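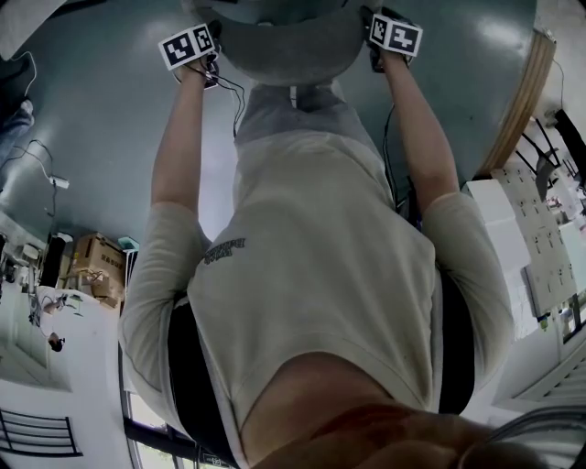

Cream shirt, loose sleeves, wide black shoulder straps

How to Build a Lower Third That Survives Long Names
Posted 2023-05-05 in Tutorials, On-Air Graphics

A lower third is the strip of text near the bottom of the screen that says who is talking. It looks like the easiest graphic in a package. It is also the one that breaks most often on air, because the designer built it with a short name and the first guest of the night had a long one.

This tutorial goes through the build we used for Drudska, a small regional channel that carries local league games and a nightly talk show. The same steps work in any graphics tool that lets you link the size of a shape to the size of a text layer. We used Memura for the templates and Sastry for playout. If your menus have different names, look for "auto size," "bind to text" or "parent width."

What you need before you start

A list of real names and titles from past shows
The channel's font files, with at least two weights
A few clips of typical footage, both bright and dark
A monitor you can stand across the room from

Get the names first. Drudska sent us a spreadsheet with 560 of them, and the longest line in it, a name plus a double last name, was 37 characters. That one line decided more about the design than the style guide did. If the channel can't send you a list, ask for old rundowns and copy the names out by hand.

Step 1. Set the safe area

Turn on the title safe guides and keep all of your text inside them. The background shape can run past the guide if you want it to bleed off the side of the screen, but letters can't. Some viewers are still watching on sets that trim the picture.

Check where the channel puts its logo and its ticker. At Drudska the ticker only runs during the evening show, so the lower third has two resting heights. Build both now. Moving a finished template up by hand during a live show is how graphics end up sitting on the ticker.

Step 2. Set the type before you draw any boxes

Put the longest name on the canvas in the heavier weight and the longest title under it in the lighter weight. Pick the largest size at which both fit inside the safe area on one line each. Then put in the shortest name you have and see if it still looks right at that size. It will probably look a little lost. Leave it alone for now.

Our font was Silla, which has a tall lowercase and fairly tight spacing. Tight spacing is fine in print, but on a compressed video feed the letters start to run together, so we opened the tracking slightly on the title line. We left the name line as it was.

Use sentence case or title case for names. All caps takes more room and makes it harder to show names like McAdam or de Groot correctly. Make sure the font has the accents you need. Type out the accented names from your list and look for empty boxes or letters that suddenly switch to another font.

Step 3. Draw the box and bind it

Draw one rectangle behind the name and one behind the title. Bind the width of each rectangle to its text layer and add padding on both sides. The padding should be a fixed amount. If you set it as a percentage, long names get huge margins and short names get almost none.

Next, give each rectangle a minimum width. This takes care of the short names from step 2. We made the minimum equal to the width of the channel's logo block, so that a guest with a very short name still gets a strip that looks like part of the package.

Set a maximum width too, and decide what happens when the text reaches it. You have three options:

Shrink the text to fit
Squeeze the text horizontally
Wrap to a second line

We shrink, with a floor. Below the floor the template refuses the text and shows a warning to the operator. Squeezing is the default in a lot of tools, so check that it is turned off. Wrapping can work for titles, but you need to build a separate layout for it.

Step 4. Add depth, but not much

Flat white boxes disappear over snow, ice and white kits. A hard black shadow fixes that and looks dated. What worked for us was a soft gradient behind the whole strip, darker at the bottom, fading out well above the name. It is faint enough that you don't notice it over dark footage.

Put your bright clip underneath and adjust the gradient until you can read the title line from across the room. Then swap to the dark clip and check that there isn't a muddy patch. Go back and forth a few times. Do this on a real monitor through the playout machine if you can, because the preview window in the design tool will show you a cleaner picture than viewers get.

If you use a semi-transparent box, check it over moving crowds. Crowd footage showing through small text makes it flicker. We ended up making the title box fully solid.

Step 5. Animate it

Keep it short. Ours wipes on from the left in 6 frames for the name, with the title following a moment later. The first version was slower and the director didn't like it, since she couldn't take it off quickly when an interview was cut short.

Animate a mask and leave the box width alone. The box width is bound to the text, and if you also put keyframes on it the two will fight. You'll get a box that is right for the test name and wrong for everything else. This was our biggest mistake and it cost us most of an afternoon.

Build the out animation as its own piece, so that it can be triggered at any time. Don't assume the in animation has finished when someone calls for the out.

Step 6. Name the fields

Operators see the field names, so write them in plain words. "Name" and "Title" are good. "txt_01_main" is not. Lock everything that shouldn't be changed during a show, including color and position. Leave the height switch for the ticker unlocked, and label it "Ticker on / Ticker off."

Step 7. Test with the whole list

Import the full spreadsheet and step through it. It's dull work, but it finds things. Seven names on our list failed the first pass. Most were missing accents, and one had a trailing space in the spreadsheet that made the right padding look too wide. We now have the template strip spaces from both ends.

Then test the cases that aren't on the list:

An empty title. The second box should go away completely.
An empty name. The template should not go to air at all.
Two people on screen. Run a left and a right version together and make sure the long names don't meet in the middle.
A fast change from one guest to the next.

Handing it over

Export a still of each version with the longest and shortest names in it and put those in the same folder as the template. Add a text file with the font version, the minimum and maximum widths, and the floor size for shrinking. The Drudska package was finished in November, and the widths have been changed once since then, when the channel moved its logo block. Having them written down meant the change was made in the right two places and the rest of the template was left alone.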